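Minutes: guest room furnishing, August

Present: Eyerusalem Tefera (chair), Aled Howells, Kanako Minami, Hinata Aoki (minutes). Apologies: Hideaki Ogura.

1. Bedside tables. Aled reported that the round wooden table from Skimel had been put in one room as a trial, and asked for approval to order 15 more at 157 each. Eyerusalem wanted to know what was wrong with the old ones. Aled said they looked tired. She did not think that was a fault.

Kanako doubted that the top was big enough. With a telephone and a remote control on it, she could not see where a guest would put a book and a glass of water. Aled said the raised rim would stop things rolling off. Kanako said the remote was hanging over it.

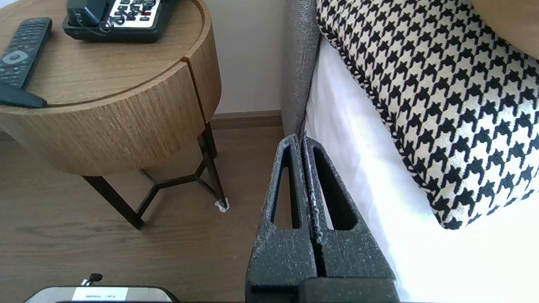

Aled pointed out that the table has a drawer. Kanako has yet to meet a guest who puts a glass of water in a drawer. Hinata asked about the thin metal legs and whether the felt pads would last on that floor. Skimel say they will, but Skimel are selling the tables. No order agreed. Trial to carry on for 2 months.

2. Telephones. Eyerusalem asked if anyone still uses them. No figures available. Hideaki to find out.

3. Brinix quote for lamps, 297 in total. Delivery not included, again. Deferred.

Next meeting 4.15 pm, same room.

Recent minutes
Corridor carpet, second quote
Breakfast room chairs
Towels and linen supplier

Last updated: August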